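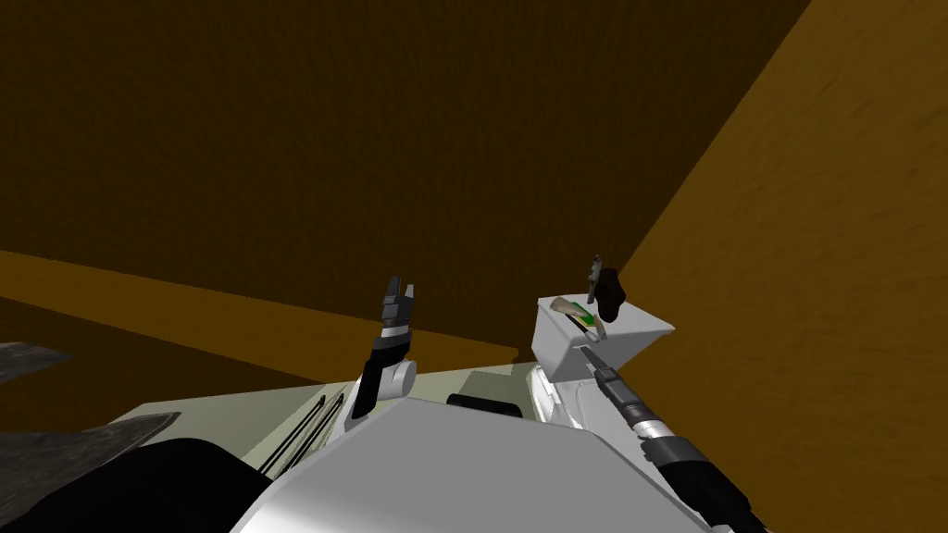 # Call for participants: operators and raters for a two-arm manipulation study

Date posted: 2025-02-03
Project: Flevo
Host group: Isah Manipulation Group, Plenow site
Contact: Omolara Shehu, study coordinator

We are looking for people to take part in a paid study on how a two-armed robot should be taught to sort and pack kitchen and workshop items. All of the work is done in simulation. Participants sit at a workstation, control the simulated robot with two hand controllers, and later rate short runs made by other operators and by the learned controller. No experience with robots is needed for most places.

The study opens in March and will run in two blocks at the Plenow site. Rating work can be done from home after the first visit.

## Background

Flevo started as a small project on a narrow question. When a controller is trained on human demonstrations, how much does it matter that the demonstrations include mistakes and recoveries? Most training sets are cleaned before use. Runs where the operator dropped something or approached from a bad angle are thrown out, and the controller only ever sees smooth work.

Theophilus Alhassan and Fatima Okeke ran a pilot last year that kept those runs in. They collected 1,000 demonstrations in the simulator and trained two controllers of the same size. One got the cleaned set. The other got everything, with the recoveries labeled by hand. On the final test of 300 trials, the second controller completed 153 and the first completed fewer, with most of the difference coming from trials where the first grasp failed.

That result has two weak points. All the pilot demonstrations came from people in our own group, who know the robot's limits and make a certain kind of mistake. The labels for recoveries were also made by the same two people who designed the study. The new round is meant to fix both, and that is why we are recruiting from outside.

## The task

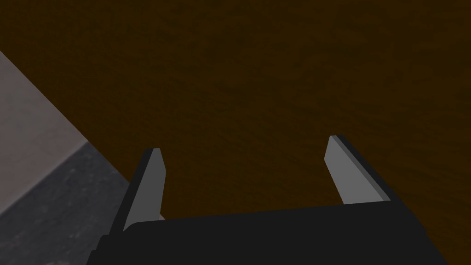 Grasping is the part of the task where new operators differ most from each other. Some come straight down over an item and close at once, and others hover, back off and try again from a new side. A camera view looking past the gripper toward the surface below, with the fingers spread wide and only bare brown wood in the gap, tells you very little about height, so operators switch between that view and a wider one showing both arms. We log which view is in use at every moment. In the pilot, a view switch just before closing the fingers was a fairly good sign that the operator had noticed a problem, and we want to know if that holds for people who have never used the system.

Each session is made up of short runs. You are given a starting layout and a written goal, such as moving one named item from a container to a marked area. The layout changes between runs. The goal sometimes changes partway through, and you will hear a tone when it does.

You will not be scored on speed. Please don't practice on other simulators beforehand, as we want to record the first hours of learning as they happen.

## What we are recruiting for

**Operators (on site)**

- Five sessions at the Plenow site, each lasting a morning or an afternoon
- Use of two hand controllers while seated, with breaks
- A short spoken interview after the first and last sessions
- Must be 18 or older
- Must be able to read on-screen instructions in English
- Left-handed operators are especially welcome; the pilot had none

**Raters (remote after a first visit)**

- One training visit to the Plenow site
- Watching recorded runs and marking the point where a recovery begins and the point where it ends
- Use of your own computer and a stable connection
- A steady eye for small differences matters more than technical background

**Session assistant (one part-time position)**

- Fixed-term, for the length of both study blocks
- Sets up workstations, checks in participants, runs the consent procedure, and keeps the session log
- Reports to Omolara Shehu, with technical support from Danjuma Iyamu
- Some comfort with the Linux command line is required
- Previous work with study participants of any kind is an advantage

You may apply for more than one role, but operators can't also be raters. A rater who has driven the robot tends to read intent into the movements, and we need the two sets of judgments kept apart.

## More about the rating work

Raters work from replays. The simulator stores the full state of each run, so the same moment can be shown from several viewpoints, and every rater sees the same set.

The hard part is agreeing on what counts as a recovery. If an operator reaches for an item, stops short and then reaches again, is that one attempt or two? The pilot guide treated any reversal of the arm as the start of a recovery. Fatima Okeke has since rewritten it, and the new version asks raters to judge whether the operator's plan changed.

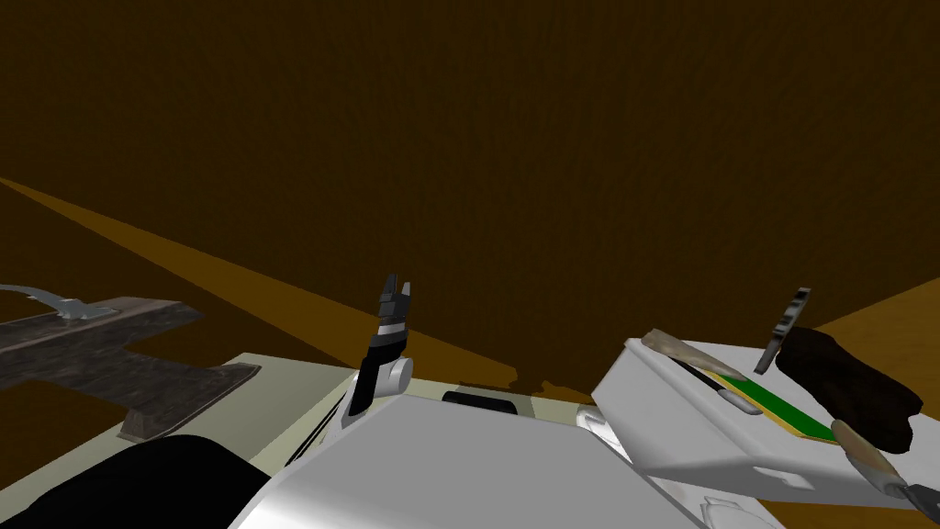
Cluttered layouts are where the two versions of the guide disagree most. When several long items lie close together or overlap, an operator may nudge one in order to reach another. Under the old guide this was often marked as a failed grasp. Under the new one it should be marked as preparation, provided the nudge was followed by a move toward the item named in the goal. Raters will get a set of practice runs covering this case and will go over their answers with a member of the team before starting on the real ones.

Every run is rated by more than one person. Disagreements are kept in the data and are not settled by a vote – part of the analysis is about where they fall.

## Pay and practical matters

Operators and raters are paid by the session at the standard participant rate for the Plenow site, which is listed in the information sheet. Travel to the site is reimbursed with receipts. You are paid for every session you attend, including one you choose to end early. The session assistant is paid on the site's technical support scale.

The workstations are on the ground floor with step-free access. Chairs and desks are adjustable. The controllers need a light grip and some wrist rotation – if that is a concern, please tell us and we'll arrange a short trial before you commit to anything.

A few people feel queasy when the camera view follows the arm. The display is an ordinary flat monitor, not a headset, and the following view can be turned off. If you get motion sick easily you may still apply as a rater, where all replays can be paused.

## Your data

We record controller movements, view switches, the state of the simulation, and audio from the two interviews. We don't record video of participants. Each person gets a code, and the list linking codes to names is kept by the study coordinator and deleted when the second block has been analyzed.

Demonstrations and ratings will be released with the paper, without names or interview audio. You can withdraw your data at any time up to the release. After that it can't be recalled, and the consent form says so plainly.

The simulator runs on Skindus, our in-house scene and logging software. Participants don't need to install it. Raters use a browser page.

## How to apply

Send a short message to Omolara Shehu through the Plenow contact form with "Flevo" in the subject line. Please include:

- The role or roles you are applying for
- The half-days you can normally attend
- Which hand you write with
- Any earlier experience with robot control, simulators or console games (a sentence is enough, and none is fine)

For the session assistant position, attach a résumé and the name of one reference. Interviews will be held by Omolara Shehu and Ikechukwu Lawal, who leads the group.

Operator and rater places are filled in the order that complete applications arrive, with some held back so that we have a spread of ages and experience. We will keep a waiting list for the second block, and you can ask to be put on it directly if the first block doesn't suit you.

Questions about the method or the pilot results can go to Theophilus Alhassan. We're happy to send the pilot report, but operators will receive it only after their last session.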